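Birngate wrist camera

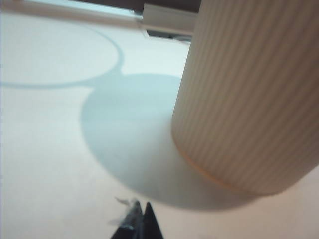
Birngate wrist view of a ribbed, cream-colored cylinder on a white tabletop, with both fingertips at the bottom edge.

The Birngate is a small camera that clips onto the wrist of a robot arm and looks out past the fingers. I've been keeping this entry since February, when I put one on my Sandu arm, and I add to it whenever I learn something new (or break something).

Mounting

There are 3 screw positions on the bracket. I use the middle one, where the fingertips just poke into the bottom of the view. Petrică Radu swears by the top hole, and he gets a lot more table that way, but I like seeing the tips when I'm lining up a grab!

Pale things on pale tables

This is the hard test, and my favorite. Cream on white gives the camera very little to hold on to, and bright light can nearly wash out the top of a tall object. Fine stripes help a ton. Shadows are the other headache – a big soft one has an edge of its own, and my controller was happy to treat it as part of the object until I turned the shadow filter up to 9.

Grippers

I've tried two so far. The Drendier has black fingertips that come nearly to a point, great for thin edges and pretty poor on anything wide and round. The Droltik pads are broad and squishy, so they hug a cylinder nicely, but they hide a big chunk of the view when they close. For mixed jobs I still reach for the Drendier, and I go slow.

Test notes

My log is up to 112 grabs now, all on the same arm. Most of the misses came from glare, and moving the lamp fixed more of them than any setting did. Focus close to the fingertips stays a bit soft whatever I do, so I judge the last stretch by the gap between them.

Last edited 14/09/2024

See also: Drendier gripper, Droltik pads, Sandu arm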